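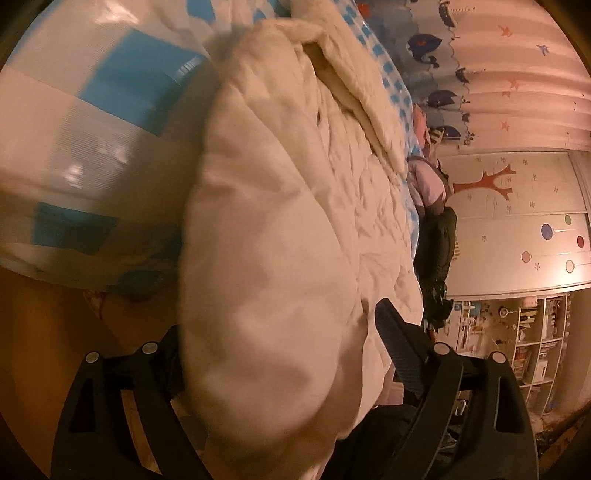

White quilted comforter, Ruvach range

Ruvach Institutional Comforter

Product group: Bedding and Linen
Supplied by: Lorente Contract Textiles
Availability: Made to order

Overview

The Ruvach comforter is intended for residence halls, guest houses, hospitals and other establishments in which bedding is laundered centrally and passed between many users over its service life. It is supplied in white only. The outer fabric is a closely woven cotton and polyester blend, and the filling is a hollow polyester fiber held in place by quilting across the full width of the article.

The range replaces the earlier Korkik comforter, which is no longer manufactured. Customers holding stocks of Korkik covers may continue to use them, as the finished dimensions of the two products are the same in every size.

Sizes

The comforter is produced in 4 sizes: twin, twin extra long, full and queen. The twin extra long is the size most often specified for student accommodation. Non-standard sizes can be quoted on request, subject to a longer lead time and a minimum quantity to be agreed in writing.

Weights

Two filling weights are offered. The standard weight is suitable for heated rooms throughout the year. The winter weight is recommended for buildings in which heating is reduced overnight. Both weights are made with the same outer fabric and the same edge binding. The weight is printed on the sewn-in label, together with the size and the production batch.

Laundering

Machine wash warm with a mild detergent. Do not use chlorine bleach. Tumble dry on a low setting and remove the comforter while the drum is still turning freely; overloaded dryers are the most common cause of uneven filling. Articles should be completely dry before they are folded for storage. Dry cleaning is not required and is not covered by the warranty.

Commercial laundries using the Pluvitz tagging system may order the comforter with a tag pocket sewn into the lower hem. The pocket must be requested at the time of ordering and cannot be added afterward. Tags are not included.

Packing and Delivery

Comforters are folded, bagged individually and packed in cartons by size and weight. Mixed cartons are not available. Deliveries are made to a ground-floor loading point unless other arrangements have been confirmed. Cartons should be stored off the floor in a dry room and should not be compressed for extended periods.

Pricing

The contract price for a standard-weight twin lot is $3,299, excluding freight and applicable taxes. Prices for other sizes, for the winter weight and for the tag pocket option are given in the current price schedule, effective 9 Dec 2022. Quotations remain valid until the end of January.

Warranty

Seams, quilting and binding are covered against defects in manufacture for two years from delivery. Claims should state the batch number and the order number. Damage resulting from bleach, excessive heat or sharp objects is excluded.

Inquiries

Requests for fabric samples and written quotations should be addressed to Inês Bragança, Contract Sales, Lorente Contract Textiles. Please include the sizes, weights and quantities required and the delivery address.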